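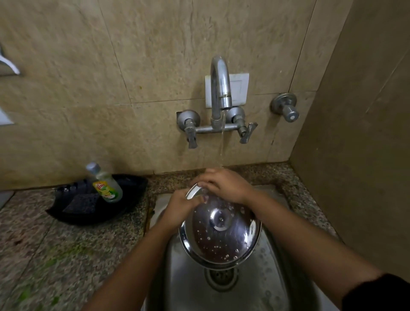 Robots de cuisine : Cavilden apprend la vaisselle à partir de gestes filmés à hauteur de tête

Octobre 2025 – Pas de démonstration spectaculaire, pas de cuisine de salon. L'équipe de Cavilden publie un résultat de recherche sur une tâche que les laboratoires évitent volontiers : rincer de l'inox à l'évier. Surfaces miroir, eau qui coule, deux mains occupées en permanence. Tout ce que les systèmes de vision détestent.

La méthode, baptisée Belto, part de vidéos humaines prises du point de vue de la personne qui travaille. Aucune télé-opération pour la première phase. Le modèle apprend d'abord à prédire où iront les deux mains dans les instants qui suivent, puis une deuxième étape transpose ces trajectoires vers un robot à deux bras. Corpus d'entraînement : 2000 séquences de rinçage, tournées dans des cuisines ordinaires, avec leurs taches, leurs recoins et leur éclairage pas toujours flatteur.

L'idée centrale tient en peu de mots. Belto ne cherche pas à reconstruire la forme complète de l'objet. Il suit le bord, et seulement le bord, avec les points de contact des doigts. « Le centre d'un couvercle poli, c'est du bruit. On y voit le plafond, la fenêtre, l'opérateur, tout sauf le couvercle », résume Lenni Partanen, qui signe l'article avec Eino Mustonen. 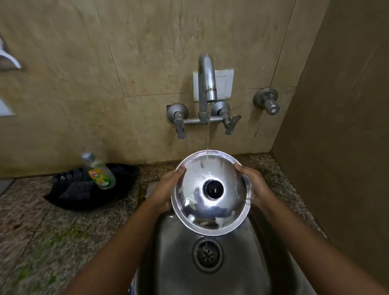

Les reflets restent la grosse difficulté, et de loin. Une caméra de profondeur classique renvoie des trous ou des valeurs absurdes dès que le métal est poli, et le filet d'eau n'arrange rien. D'où l'intérêt de la prise à deux mains, le récipient incliné sous le bec et une main de chaque côté du rebord : même quand l'intérieur n'est plus que taches blanches et formes floues, les doigts donnent une indication sur la position et l'inclinaison de la pièce. C'est cette information que le modèle exploite en priorité.

Côté résultats, sur robot réel : 50 essais, avec des pièces absentes du corpus. Avec le suivi du bord, 2 chutes. Sans, sur le même nombre d'essais et les mêmes pièces, 18. L'écart est net, meme si le protocole reste modeste et que tout a été fait sur un seul banc, à Cuautle, où l'équipe a installé son évier de test en juillet.

Autre enseignement, plus discret : le modèle anticipe mieux les changements de prise quand on lui donne aussi les moments « inutiles ». Les hésitations, la main qui se replace, le récipient qu'on garde un instant sous l'eau sans rien faire de particulier. Les premières versions du corpus coupaient tout ça au montage. Remis dans les données, les gestes du robot deviennent moins saccadés, dit l'article, vidéos à l'appui.

Limites reconnues par les auteurs : pas d'éponge pour l'instant, pas de produit, pas de vaisselle empilée. Le verre n'a pas été testé du tout. Et la mesure de propreté est absente – Belto sait tenir et orienter une pièce sous l'eau, il ne sait pas dire si elle est propre. Mustonen parle d'un « chantier à part », qui demandera sans doute un autre capteur.

Kindbridge, qui fabrique les bras utilisés pour les essais, doit reprendre la méthode sur sa propre plateforme. Pas de calendrier annoncé. Le code d'entraînement sera mis en ligne avec la version définitive de l'article ; pour les vidéos, l'équipe attend encore l'accord de tous les participants filmés, une partie seulement du corpus pourrait donc être difusée dans un premier temps.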